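Section 4: Covering and laying out your drink table

I wrote this part after ruining a perfectly nice tabletop with lemon juice, so please learn from me! You can do it all in half an hour (30 minutes if you already own the paper and tape, longer if you have to hunt for scissors like I do).

1. Unroll brown paper over the whole table and smooth it from the middle out. I use the Brostby roll, 35 inches wide, and overlap two lengths.

2. Run blue tape the long way first, then across, so you end up with big rectangles. Mine are never perfectly straight and the drinks don't care.

Note: Press the tape ends down hard with your thumb. They're the first thing to lift.

3. Put the cutting board near the middle of one long side. Slice your lemon thin and leave the slices right on the board with the knife next to them.

Caution: A plastic knife is fine for kids and parties, but it skids on lemon peel. Go slow and keep your fingers tucked in!

4. Stand the wine glass in the open, away from the board, so you've got elbow room to pour. The jigger goes off to the side, and a small bowl can catch leftovers (I like a pink one because I can always find it).

My table, two ways:

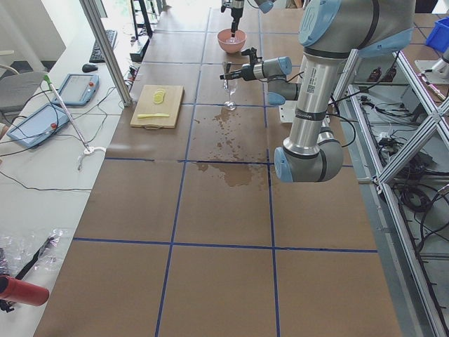
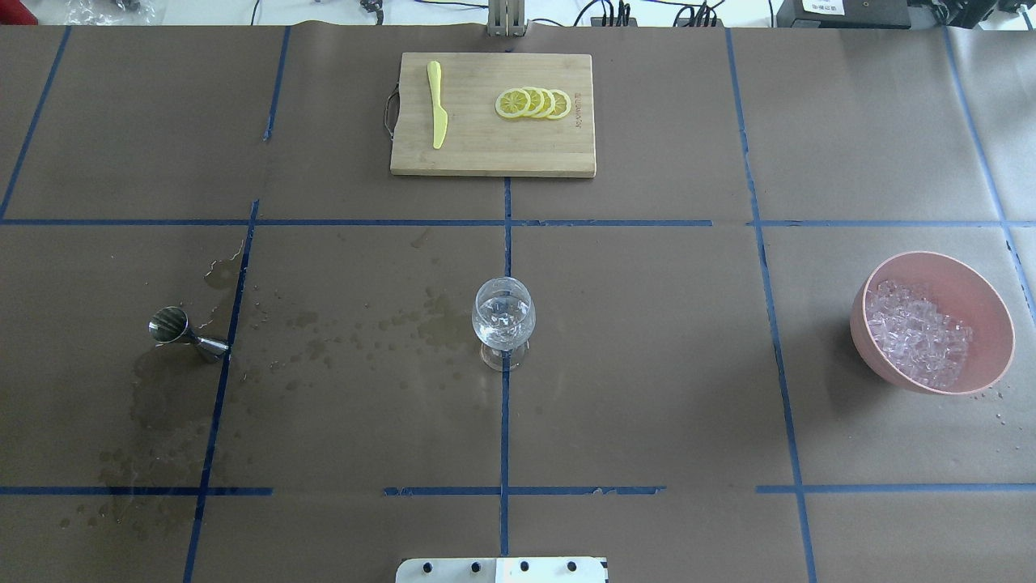 5. Blot spills with a dry cloth. Don't scrub, or the paper pills up and you'll be picking brown fuzz off everything.

6. If a patch gets soaked, lift the glass, cut out that rectangle along the tape, and tape in a fresh piece.

Putting it all away

Rinse the board and knife first, while the lemon is still easy to wipe off. Peel the tape slowly and roll the paper inward so the drips stay inside.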